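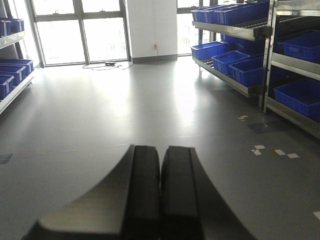 Ticket 1254 – wall rack, boat shed / garage, sagging on left side
Opened by: Fiona Baxter
Assigned: Callum Cruickshank
Status: open, waiting on brackets

09:10 Fiona – paddle board rack has dropped at the left end again. Built from the Rallitcombe plan, two uprights, four arms, pool noodle over each arm. Boards slide towards the door. Took the top one off for now, its on the floor on a blanket.

09:40 Callum – which screws? Plan says 100 mm into the stud. If you used the ones in the Rudus bracket pack they're too short for that wall.

09:55 Fiona – the pack ones. Didn't know. Right side feels solid though, can hang off it. 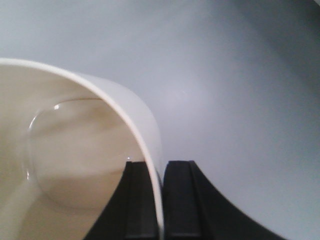 10:30 Callum – right upright is probably on a stud and the left isn't. Knock along the wall, or drill a tiny pilot hole where it wont show. Studs should be 500 apart in that shed but Jitendra moved one when the window went in.

11:15 Jitendra Saxena – yes moved it, sorry. Shifted 155 mm towards the door. Should of written it on the wall.

11:50 Fiona – found it. Left upright is in plasterboard and nothing else. All boards down now. Two holes torn out, one still ok.

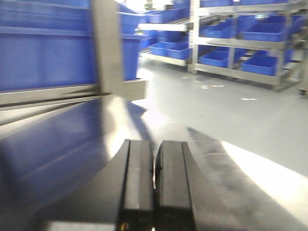 13:05 Callum – right. Don't reuse the holes. Options:
– move left upright over to the real stud, arms then sit closer together, fine for the long boards, bit tight for the kids' one
– or run a batten across both studs and fix the rack to that. More work, keeps the spacing
I'd go batten. Pilot holes first or it'll split.

13:20 Fiona – batten then. Have a length left from the kayak cradle. Arms also tip down a touch at the front, is that the same fault?

13:35 Callum – separate. Arms want to tilt UP slightly, shim behind the bottom of each one. Tried flat ones at MacAulay and the boards crept off.

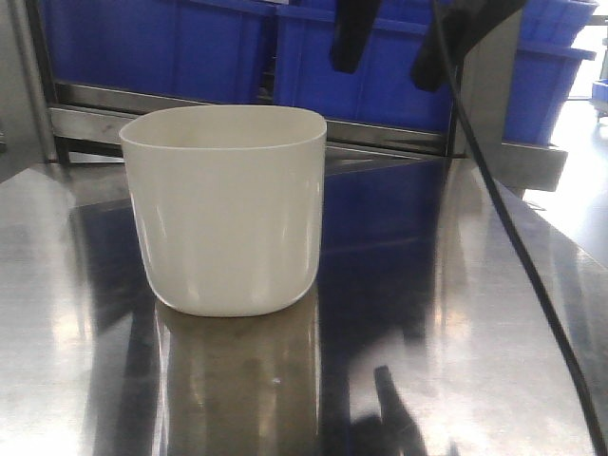
14:45 Fiona – batten up, long screws, no movement when I lean on it. Two brackets are bent so not rehanging yet. Drastau have the heavier ones, ordered a pair. Holes filled, needs sanding.

15:00 Callum – ok. Leave boards off till brackets are in, then load bottom arms first and check the level again next morning. Keeping ticket open.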